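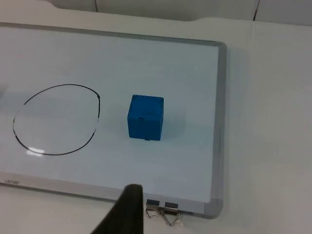 Figure 1. Whiteboard laid flat on a table, with a hand-drawn circle and one blue cube outside it.

## Unit 2: Inside, Outside, and On the Line

Course handout, Early Mathematics Methods
Clindow Teacher Education Program

### Purpose of the unit

This unit prepares student teachers to introduce regions and boundaries to children in kindergarten and first grade. Children at this level use the words "in" and "out" daily, but they seldom have occasion to say what separates the two. A closed line on a flat surface and one small object are sufficient to begin.

### Terms

**Boundary.** The line that divides one part of a surface from another.

**Region.** A part of the surface marked off by a boundary. A simple closed curve drawn on a plane produces 2 regions, the inside and the outside.

**Closed curve.** A line that returns to its starting point. The curve in Figure 1 has a small gap near its upper left, where the stroke begins and ends. Strictly speaking, it is an open curve. Most children will call it a circle and treat its interior as enclosed, and the instructor should decide beforehand whether to raise the matter in the first lesson or hold it for the second.

**Circle.** In the formal sense, the set of all points in a plane at one fixed distance from a center. A freehand loop such as the one shown bulges in one place and straightens in another. It may be named a circle in conversation. It should not be used for work on radius or diameter.

### Preparing the board

Lay the whiteboard flat so that objects rest where they are placed. Draw the loop in black marker, large enough to leave clear space around a cube set inside it. Check for glare from the child's seat and turn the board if the line is hard to follow.

### Conducting the activity

1. Place the cube outside the loop and ask the child where it is. Accept any wording.
2. Ask the child to move the cube inside, then to state what changed.
3. Place the cube across the line. Record the child's exact words.
4. Erase a short section of the line and repeat the first question.

Responses to step 3 vary considerably. "Both," "half," and "on the circle" are all acceptable at this stage. Do not correct them during the activity.

### Written assignment

Conduct the activity with 2 children, separately, and submit a transcript of each session with a one-page commentary. Observation forms are available from the Bredovside office. Completed work is due at the last seminar in October.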